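Mutitz folding work table, brown top. Had it since March, writing this fast on a lunch break so excuse the mess.

Bought it for the back bedroom. Needed something big that could take sorting, wrapping, seed starting, my kid's school stuff, and the odd jigsaw. Looked at the Rodura first. Nice legs, top too shiny, and you had to buy the feet separately. Feet! Sent it back.

Ordering: easy. Delivery: slow, then fast. Two texts saying delayed, then the guy was at the door at 7 am. Box was 40 pounds, carried it up myself but wouldn't do it twice. One corner of the cardboard was crushed, table inside was fine.

Assembly. The instruction sheet is bad. Step four shows the cross bar going in from the left and it goes in from the right. Took me around 27 minutes including the swearing. Bolts are decent, the little wrench is junk, use your own. Leave everything loose untill all the legs are on, then tighten. I did it the other way first and had to back it all out.

Top: this is why I kept it. Matte. I have a lamp right over mine and my eyes don't get tired. Pale things show up really well against the brown, beads, buttons, paper scraps. Dark screws, forget it, put down a towel.

It marks though. Dry hands leave a dusty kind of smudge and anything dragged leaves a light line. Damp rag gets most of it. Not all. I tried a melamine sponge on one spot and made a dull patch, my fault, dont do that.

Wobble: some, if you lean on the long side. Less after I moved it against the wall. Sewing machine on it was OK at normal speed, walked a little at full speed. No cup holder or lip, so stuff rolls off. I keep small things in a tray now.

Big brown tabletops, white trays and cups: 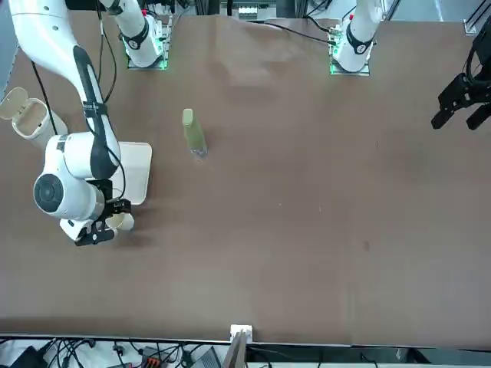
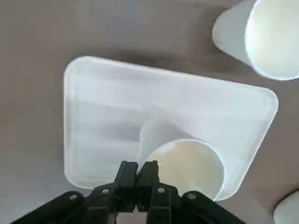
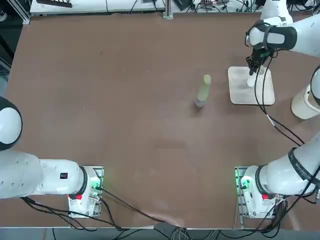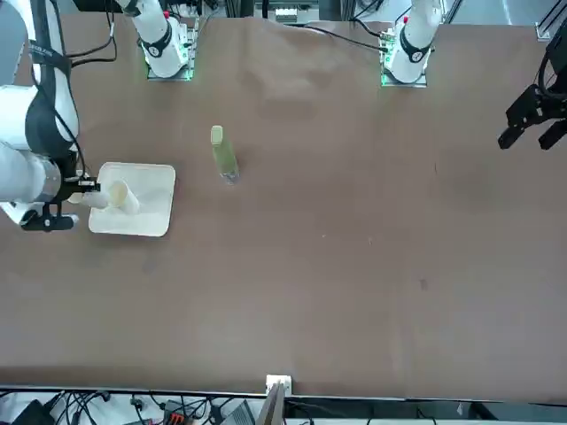 Marcelino Llorente wrote in under my first version of this to say he's had the same table longer than me and the smudges get worse in winter, and did I try paste wax. He did two thin coats, buffed it with an old T-shirt, and says the light lines mostly stopped. Also said it gets a bit slick, so his cutting mat slides now. He thinks I'm being too nice about the wobble.

OK, fair on the wobble. Went back and retightened the cross bar, better, still there. Haven't tried the wax. I like the top not being slick so probably won't.

Folding. It folds. Do I fold it? No. The latch pinches and you need both hands plus a knee. If you need a table that goes away every night, get something else, the Bugti one my sister has is half the size but folds in a second. Mine has been folded exactly once, for carpet cleaning.

Smell out of the box, yes, glue-ish, gone in a few days with the window open.

Customer service: emailed about the bad instruction sheet. Got a reply next day with a PDF. Same sheet. Emailed again, no answer so far.

Other gripes. The foot caps are thin and one already split. Hardware store had replacements, cheap. Edge banding is fine on three sides and a little rough on the fourth, so I turned that one to the wall. Underside is raw, watch your tights.

Would I buy again? Yeah, at the sale price. Not full price. Four stars, would be four and a half with a decent latch and feet that last thru a summer.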